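## 4. Does the shared kitchen do what is claimed for it?

The claim that a shared kitchen makes colleagues talk to each other has been repeated so often that few authors now bother to test it. It appears in design guides, in the sales material of furniture firms, and in a fair number of papers, usually with a reference to another paper that also assumes it. We came to the Geltstead study expecting to find at least a weak version of the effect. This section sets out why we are no longer confident that anyone has measured it, ourselves included.
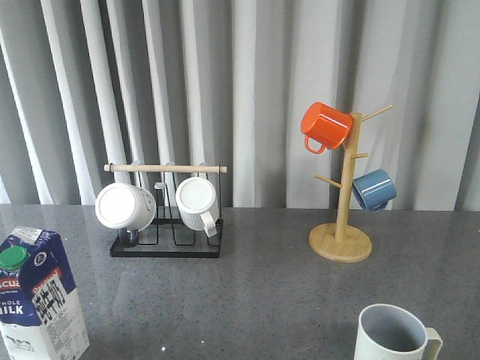
**Department of Workplace and Organizational Studies, Geltstead**

### 4.1 What the earlier surveys asked

The most widely used instrument in this area is the Skumus questionnaire, which asks staff to rate on a scale of 1 to 7 how "connected" they feel to people outside their own team. It then asks how often they use the kitchen. The trouble with this is easy to see. A person who likes company will go where the company is, and will also report feeling connected. The kitchen may have done nothing at all. Studies that find a link between the two answers have found that sociable people are sociable.

There is a second problem with the order of the items. In the version we were given, the kitchen questions come first, under a heading about community at work. By the time respondents reach the rating scale they have a good idea of what the researcher would like to hear. Bhupendra Joshi raised this point during the pilot, and we reversed the order at one of our sites. The average rating dropped. We would not build much on that difference, but it does not encourage trust in the published scores.

### 4.2 The two sites

We surveyed 300 employees over 90 days at Borna, a building with a kitchen on every floor, and Tanguy, where a single kitchen serves everyone. If shared space produces contact between teams, Tanguy should have come out ahead. Both sites supplied milk, tea, and coffee at no charge, so staff had no need to bring their own or to leave the building for it.

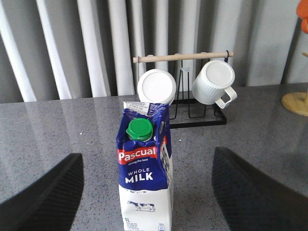 *Figure 1. A one-liter carton of whole milk on a kitchen countertop.*

Free milk is a larger matter than it sounds. Several papers compare offices that provide it with offices that do not, and put the difference in kitchen visits down to layout. In our interviews, staff talked about supplies far more readily than about space. They could say when the milk had run out, who was thought to be finishing it, and whether the oat milk was a fair substitute. Asked about the seating, many had to stop and think. One Tanguy respondent, who gave the kitchen the highest possible rating for "encouraging conversation," could not recall a conversation held there in the past week.

Tanguy did not come out ahead. Its staff made longer trips and fewer of them, and tended to go with a person from their own team. At Borna the trips were short and mostly made alone. Neither pattern looks much like the chance meeting between strangers that the literature promises. 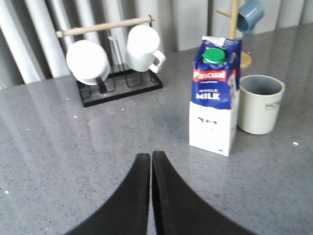

It could be objected that short exchanges are forgotten quickly and that interviews will miss them. This is a fair objection, and we have no full answer to it. A greeting over the kettle may matter in ways that a respondent cannot report a week later. But an effect so slight that the people concerned cannot remember it is a thin basis for the savings and gains in output that are regularly attributed to it. Those who make the larger claim ought to supply the evidence.

### 4.3 Mugs and ownership

We also looked at whether shared mugs, as opposed to personal ones, went with a stronger sense of belonging. This idea comes up in the design guides with some regularity. Tanguy provides shared mugs, while Borna leaves the matter to its staff.

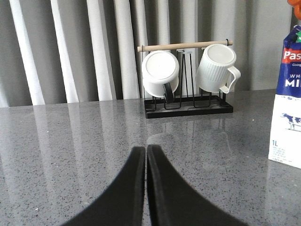
The results here are weaker still. Staff at Tanguy complained more about washing up, and staff at Borna complained more about mugs going missing. Belonging scores did not differ by mug policy once length of service was taken into account. Length of service, in fact, accounted for most of what we had first taken to be site effects: people who had worked somewhere for years knew more of their colleagues, with or without a kitchen in which to meet them.

We have left the mug items out of the combined model in Section 5. The kitchen-use items remain in it, mainly to allow comparison with earlier work, and should be read with the reservations given in 4.1.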